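Keeping Calves on Milk Longer

The owner of Kushnir Dairy milks 203 cows and raises every heifer calf on the farm. Until two years ago the calves came off milk at six weeks. Now they stay on it for eight, and the last step down is slower. We talked in the calf barn on a Friday, between the morning feeding and the vet's visit.

"We were weaning by the calendar," the owner said. "A calf turned 42 days and that was it, no more milk. Some were ready. Some would stand at the gate and bawl, and they lost weight for a week."

The change began with the starter grain. Each calf's grain is now weighed, and a calf has to clean up 2 pounds a day for three days in a row before her milk is cut. The milk then drops over 10 days.

"It costs more, I won't say it doesn't," the owner said. "You're buying two more weeks of milk replacer for each one. But I was spending it anyway - on treatments and on calves that fell behind."

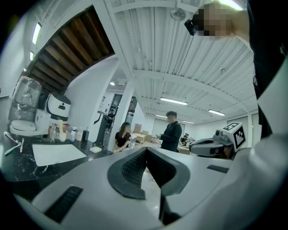
Water and bedding

Water was the other weak spot. The pails used to hang next to the grain, and the calves dribbled feed into them all day. The farm moved them to the far side of each pen and dumps them twice a day, with warm water in winter.

Bedding is straw, deep enough to hide the legs of a calf lying down. The owner tried shavings one September and went back.

"I'd start with the scale," the owner said when asked what other farms should do first. "We had 17 calves in that first group and I guessed wrong on most of them. I still guess, just to see, and then I go weigh the feed."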